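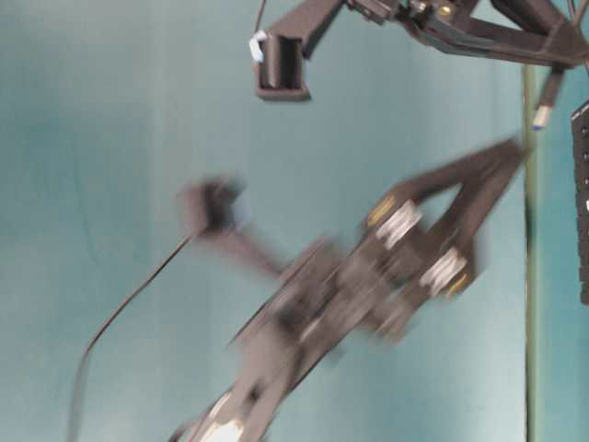

Home Articles Categories Recent changes Help
Search this site Go
Last edited in January by the Kozan Workshop Pages editor

Cable dressing

Cable dressing is the work of arranging, guiding and fastening cables along a frame, a bench or a piece of furniture, so that they stay where they are placed and the plugs can be found easily. The word "dressing" is old in the electrical trades. In small workshops people more often say "tidying the cables", and in the Caltberg region the local word is simply "laying".

The article treats low-voltage cables on open frames, mostly USB cables. Mains wiring is a different subject and has its own rules, which are not described on this page.

Background

When a cable is left free it hangs in the curve that its own weight and stiffness give to it. A thin cable makes a long soft curve, and a thick one makes a short curve with more force in it. Both may be caught by a sleeve, a drawer or any part that moves. Cable dressing tries to decide in advance where the cable may be free and where it must be held.

Frames of grooved aluminium profile have become common for benches and shelves, and they have changed the habits of the trade. Before them, cables were nailed or stapled to timber, and a staple was difficult to remove without damage. A grooved rail accepts fasteners which can be moved later by hand.

Materials

Clips. A plastic clip holds the cable, or the neck of the plug, against the rail. Small clips of the Ploken pattern, named after the town where they were first sold, have a band and two tabs. They are cheap and are usually supplied in bags of 400. White clips are preferred on pale frames and black clips on dark ones, but this is only a matter of taste.

Ties. Narrow plastic ties are stronger than clips but must be cut when the cable is changed. Woven ties with hooks and loops can be opened again and are kinder to soft cable.

Channel. A covered channel hides several cables together. It looks clean, but a fault inside it takes longer to find.
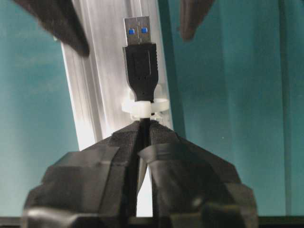

Holding a plug on a rail

A plug which is not in use is often parked on the frame with its metal end upwards. The USB Type-A plug is suitable for this, as its moulded body is wide enough to be gripped and the lower end becomes narrower where the cable enters. The clip is put around this narrower part. The metal shell must remain completely free, so that the plug can be taken and inserted somewhere else without cleaning or turning it.

The part between the moulded body and the cable is called the strain relief. It bends a little and so protects the wires inside. If the clip is pressed too hard at this place, the strain relief cannot bend any more and the cable begins to break just below it. A good clip allows the neck to turn slightly under the fingers.

Parking a plug upright has one weak side: dust falls directly into the opening. In dusty rooms a cap is used, or the plug is parked with the opening down.

Spacing and bends

There is no single rule for the distance between clips. The Stindarach handbook, which is still used in evening courses, gives nearly 9 centimetres for thin cable on an upright rail and says that horizontal rails need less. Many workers put two clips near the plug and then follow the eye.

Sharp bends should be avoided. Where the cable leaves the rail to go to something that moves, a free loop is left, long enough for the full movement. A loop that is too short pulls at the plug, and one that is too long is caught easily.

Common faults

The most common fault is fastening a cable while it is twisted. It will turn the plug by itself after some days. Another fault is to fill the same groove with cables and screws, so that the screws cannot be reached with a key. Old clips become yellow and brittle near windows and should be changed before they crack.

Labels are often forgotten. Two black cables side by side look the same, and a small paper flag at each end saves much time.

See also: Cable tie; Grooved profile; Strain relief; Bench (furniture)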